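Skinwood Desk Top, Charcoal
Cluvura / Workspace / Tops

The Skinwood is a replacement desk top for home and studio use, finished in dark charcoal gray. It fits the Iromgate leg set and the Usman wall bracket; both are sold separately.

Load rating: up to 14 kg on the bracket
Fixings: 13 screws, hex key supplied
Surface care: damp cloth, no solvents
Guarantee: 3 years

The matte finish shows dust in side light. A pale insert or desk mat gives contrast for close work. Against brick, fix the bracket to the brick face, clear of the mortar lines. Small framed prints can lean at the back of the top without a ledge.

Fitting queries: Eilidh Cowie, parts desk.

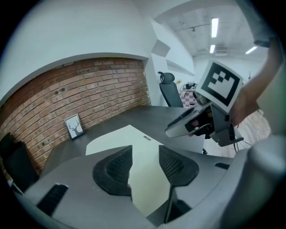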